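Why Does Bread Go Stale?

If you leave a bun on a plate overnight, it will be different in the morning. The outside may be tough, and the inside may be dry and crumbly. We say the bun has gone stale. It is the same bun, made of the same flour, so what has changed?

To answer that, it helps to know what is going on inside bread, from the moment it is baked to the moment it is eaten.

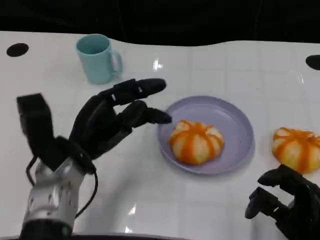 Words by Elaine Mendonça
Checked by Natanael Tavares
4 January 2025

What is a bun made of?

A plain bun is made of flour, water, yeast and a little salt. Sweet buns also have sugar in them, and often milk, butter or egg. Bakers can roll the dough into a ball, twist it into a knot, or shape it like an animal or a pumpkin. The shape does not change the recipe, but it does change how the bun bakes. Thin parts cook faster than thick parts.

Yeast is a tiny living thing. It feeds on sugars in the dough and gives off a gas called carbon dioxide. The gas gets trapped in the stretchy dough and makes bubbles. When you tear a bun open, the holes you see are where the bubbles were.

What does the oven do?

Flour is full of starch. Starch comes in very small grains, far too small to see without a microscope. In the heat of the oven the grains soak up water, swell and go soft. This is why fresh bread feels springy.

The outside of the bun gets hotter than the inside and loses most of its water. It turns brown and makes a crust. The inside stays pale and moist, and bakers call this part the crumb.

So why does it go hard?

Many people think that stale bread has simply dried out. Drying is part of it, but bread can go stale even if it is wrapped up tightly and no water can escape.

The main reason is the starch. As the bun cools, the soft starch slowly starts to pack itself back into a firmer pattern. Water moves around inside the bread at the same time. Some of it travels from the crumb to the crust, so a crisp crust turns leathery while the middle becomes firm.

Butter, egg and sugar slow this down. A rich, sweet bun often stays soft for longer than a plain roll.

Is the fridge a good place for bread?

Not usually. The starch firms up faster when it is cold but not frozen, so bread in the fridge goes stale more quickly than bread in a cupboard. A freezer is different. It is cold enough to stop nearly all of the change, and the bread can be thawed when you want it.

Buns with cream or meat inside must still go in the fridge, to keep them safe to eat.
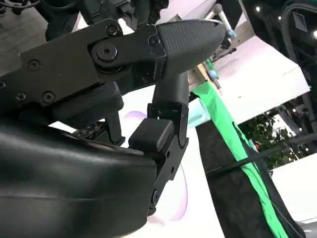
Can you make a stale bun soft again?

Yes, for a short time. If a grown-up warms it in the oven, the starch loosens and the bread feels soft once more. Eat it while it is warm, as it will soon firm up again.

Stale bread is useful too. It soaks up liquid well, so cooks use it for bread pudding and French toast, or crush it into breadcrumbs. Mouldy bread is another matter. If you see green, white or black fuzzy patches, the whole bun goes in the bin, even if the rest looks fine. Mould has fine threads that can spread where you can't see them.

Try it yourself

You will need 2 plain rolls from the same packet, a plate and a food bag that closes.

Put one roll on the plate and leave it uncovered. Seal the other one in the bag. Leave them both in the same part of the kitchen until the next day.

Now press each roll gently with a finger. Does it spring back? Tear them both open and feel the crust and the crumb. Write down what you notice about each one.

Don't eat the roll that was left out. If it is not mouldy, ask if you can dry it in a warm oven with a grown-up and crush it to see how breadcrumbs are made.

Words to know

Crumb: the soft inside part of bread.
Starch: a part of flour that soaks up water when it is heated.
Yeast: a tiny living thing that makes dough rise.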